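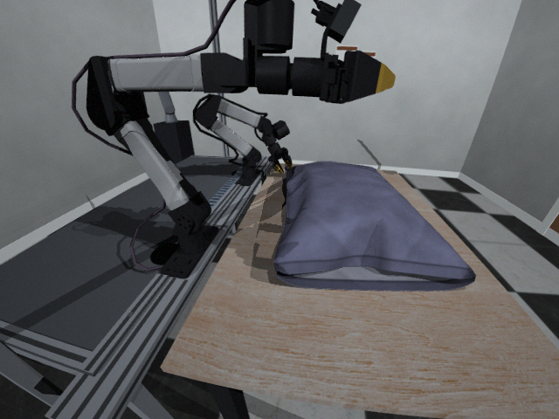 Ticket 776: Rule checker does not flag cloth held over the rail
Project: Wernumitz (simulation, two arms, bedding tasks)
Component: Brarno checker, cell rules
Opened by: Morena Dal Bello
Assigned to: Thibault Huet
Watching: Xolani Venter, Rosario Mancuso
Priority: high
Status: resolved

Summary

Our cell rules have one rule about the rail. Rule 9 says: "A gripper which holds fabric must not keep the fabric over the rail or over the arm mounts. If the fabric must be lifted, it is lifted over the table." We wrote it for the real cell in Monti, and in February we agreed that the simulated cell follows the same rules, with no exceptions. The policies are trained on the simulated episodes, and I do not want that they learn a habit which we must forbid later.

The checker reads every episode and should mark the ones which break a rule. In the last batch of 400 episodes it marked zero for rule 9. I found this result too good, so I opened some of the episodes by hand.

Steps to reproduce

1. Load the pillowcase batch with the standard cell file.
2. Run the checker with all rules on.
3. Open the report and filter for rule 9. The list is empty.
4. Play the episodes from the overview camera and stop when the pillowcase is lifted.

Expected: the episode is marked, with the time and the name of the arm.
Actual: the episode passes and goes to the training set.
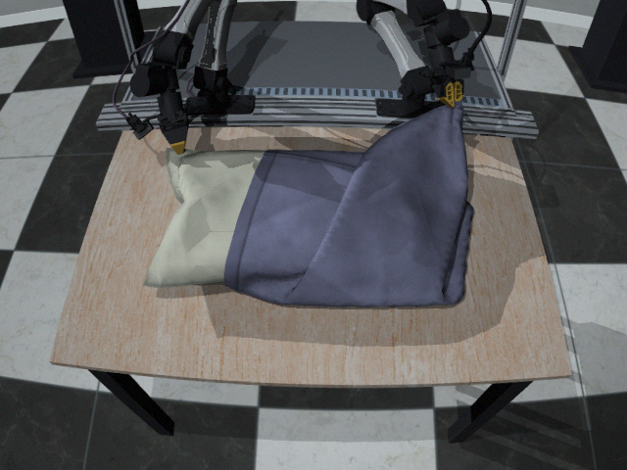
Rule 9 has two parts, and I checked them separately before I blamed the software. The first part is whether the gripper holds fabric, and the checker knows this from the contact signal. The second part is where the fabric is. When I stopped one episode with the pillow partly in its case, the left gripper was at the far corner of the pillow and the right one held the blue cloth in a peak above the rail, so for a human reader both parts are clear. The contact signal was on for the right arm in the log. It means that the mistake must be in the position part.

Comment, Thibault Huet, 10:40

Thank you for the clear steps, I have the same result. I have printed the position of the right gripper and the limits of the forbidden zone for this episode. The gripper is outside of the zone. I think the zone is in a wrong place, but I need to compare with the cell file first.

Please can somebody tell me if the table was moved? The checker takes the zone from the table origin, not from the rail.

Comment, Xolani Venter, 11:15

Yes, the table was moved. We brought it nearer to the rail by 13 cm so that both arms can reach the near corners of the pillow. The change is in the cell file and it was reviewed, but the reviewer (me) looked only at reach and at arm collisions. I did not know that the checker measures from the table. I am sorry for the lost time.

Comment, Thibault Huet, 14:05

Confirmed. The zone moved together with the table, and now it begins behind the rail. All other zones which are measured from the table have the same question, so I went through them one by one.

Rule 4, no gripper below the table surface: correct, it should follow the table.
Rule 6, minimum distance between the two wrists: it does not use a zone.
Rule 7, fabric must be released before an arm goes to its home position: it does not use a zone.
Rule 9: wrong, it should follow the rail.

I made a change so that the rule 9 zone is attached to the rail. I also added a test which moves the table and checks that the zone stays. Before the merge I would like that Morena looks at the episodes again, from more than one camera. The overview camera looks down on the cell and it is easy to judge the height wrongly from there. The wrist camera is better for the question if the fingers are closed on something.
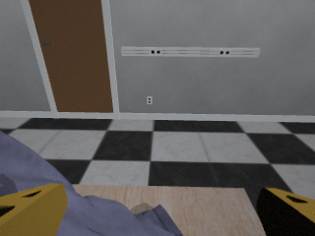 For the distance to the rail the wrist camera is of no use to us, because it turns with the hand and the rail is often behind it. My proposal is to read the two cameras together and to accept a mark only if the contact signal agrees. If they do not agree, the episode goes to manual review and it is not deleted.

Comment, Morena Dal Bello, 16:30

I ran the new version on the same batch. Rule 9 now gives a list, and the episode which I described is on it. I read the marked episodes and I agree with all of them except one, where the cloth is already released and only the gripper is over the rail. According to the text of the rule this is allowed. Thibault, please check if the contact signal is late after opening.

I agree with manual review when the sources do not agree. Please write it in the rules document too, not only in the code, otherwise the colleagues in Ulus will not find it.

Comment, Thibault Huet, 17:20

The contact signal stays on for some steps after the fingers open. I now use the finger opening together with the contact. The episode passes. Merged.

Changes to the rules document

Rule 9, new sentence: "The zone is measured from the rail and does not move with the table."
Rule 9, note: "Held means that the fingers are closed and contact is on."
Section on changes, new line: "Who moves a table, a rail or a mount in the cell file must run the checker on an older batch with known violations and attach the report to the review."
Section on review, new line: "An episode with disagreement between camera and contact signal is reviewed by a person before it is used."

Open points

The marked episodes are out of the training set. Rosario will start the training again with the clean set.
Xolani will check if the real cell in Monti uses the same cell file for its stop zones. New ticket to be opened by him.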